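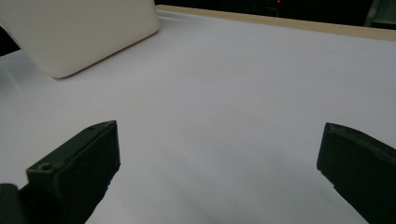 Photo: Fidelina Quispe / Villca

Opinion
Budget for the bench before the arm
By Fidelina Quispe
Jul 6, 2020

Most equipment requests for automation get written backward. The arm goes on the first line with a firm price, the gripper goes on the second, and everything else ends up in a row called "miscellaneous." I have approved requests like that, and I have written a few. I think we should stop.

At Villca we planned our first handling cell in February. The quote from Jostard covered the arm, the controller and one day of training. We set aside 7 percent of the total for the rest. The rest meant a work surface, lighting, mounts, cabling, spare gripper fingers and the hours to put it all together. The money was gone before we had run a single part we could bill for.

None of those purchases was foolish. A plain white work surface with a gripper open over it doesn't look like much of an expense. But a sheet of covering gets scuffed and has to be replaced. Pale parts on a pale surface can be hard for a vision system to pick out, so you may end up buying a second covering in another color, or better lights, or both. Fingers wear down. We went through 15 pairs in the first stretch, and the printer time came out of another department's budget, so on paper they cost nothing.

That last point bothers me most. When small costs are spread over other people's accounts, the project looks cheaper than it is, and the next request gets built on the same wrong number. Brondedell, the consultants we used, told us this was normal. It may be normal. I still don't want to sign it.

My proposal is simple. For every 100 dollars requested for the arm, the request should show 64 for the bench, the tooling and the labor, listed by item. If the team believes it can do the job for less, it can say so and explain which items it left out. Hisham, our supplier for fixtures, will price a full bench if asked. We had never asked.

The usual objection is that a bigger number up front kills good projects. Some of them, yes. A project that only passes when a third of its cost is hidden was going to run short anyway – usually after the arm is bolted down and can't be returned.

I would also hold back the second arm until the first bench has worked a full quarter on its own budget. The vendor discount for buying two will be offered again. They offered it to us twice before the first invoice was paid.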